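Humanoid build, bedroom bay, pre-run safety checklist
Skondthorpe shared workshop, Beltitton unit
Filled in by: Vira Palamarchuk
Second check: Roksolana Fedoruk
Date: 3 August 2020
Task for the run: laundry, bed and basket side

Key: OK / FIX (before power) / WATCH (can run, keep an eye)

1. POWER AND STOP

1.1 E-stop on lanyard, tested from standing. OK
Comment: pressed twice, drops torque both times. Spare button still has no lid, leave in drawer.

1.2 Battery strapped, no swelling, charger unplugged. OK

1.3 Arm current limit set to the low profile. FIX, done
Comment: was still on the profile from the Fendby demo. Changed it back. Whoever loads a profile please write it on the board!!

1.4 Fire extinguisher within reach, box clear at the front. OK
Comment: red box on the floor next to the washer-dryer. Don't stack anything on it.

2. CABLES

2.1 Long black floor cable routed away from feet. WATCH
Comment: still starts right at the feet then goes across the floor in a big curve. Fine for standing work. No stepping sideways until it's re-run. RF says hang it from the ceiling, I say not this week.

2.2 Head and shoulder bundle, ties in place. WATCH
Comment: messy. Loops over the shoulders, could snag if the arm comes up high. Keep hands below shoulder hieght today. Proper sleeve is on the Marchuk order, not here yet.

2.3 Cables at the front of the washer-dryer. WATCH
Comment: thin ones draped over it. Not a problem on the bed side. Clear before any door opening test.

3. JOINTS AND HANDS

3.1 Shoulder, elbow and hip bolts, paint marks lined up. OK
Comment: left elbow re-torqued, mark redone.

3.2 Fingers close fully, no clicking. OK
Comment: slight lag on the thumb, same as before. Logged.

3.3 Wrist module tight on its mount. OK

3.4 Joint hours under service limit. OK
Comment: limit is 900, we're well under. Next strip-down November.

4. FLOOR AND AREA

4.1 Floor swept and dry around the feet. OK

4.2 Marker labels on floor readable. FIX
Comment: "wash machine" by the bed is ok, the other scribbles are faint. Redo in thicker pen or take them off, they confuse people.

4.3 Bed sheet clear of feet. WATCH
Comment: hangs low on the basket side and bunches at the edge. Part of the basket goes in under it. Pull basket out a bit or tuck the sheet, either will do. If the hand catches the sheet, STOP, don't try to shake it off.

4.4 Garments, no long cords or loose belts. OK
Comment: yellow and black one only, over the end of the basket. No drawstring, checked by hand.

4.5 People stay 2 metres back once powered. OK
Comment: tape line needs replacing by the desk.

5. RUN RULES

5.1 One person on the stop, does nothing else. No phone.
5.2 Max 20 minutes then cool down, feel the knee motors (back of hand).
5.3 Max 6 runs then full recheck from section 1.

Result: OK to run, standing work only. Items 2.1, 2.2, 4.3 to be looked at again before walking.
Signed VP. Countersigned RF, with a moan about the cables.

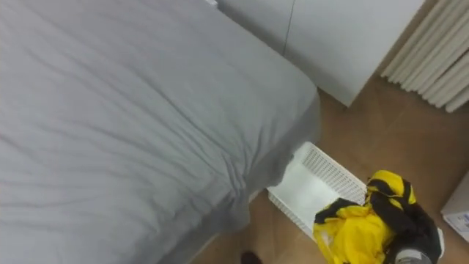
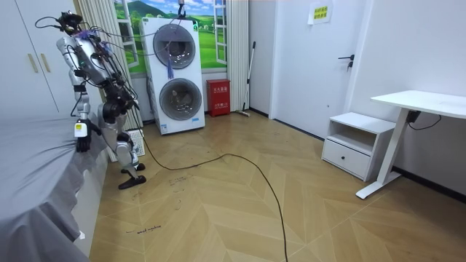

Bedroom bay, bed side. First one is the basket and hanging sheet (4.3, 4.4), second shows the floor cable and head bundle (2.1, 2.2).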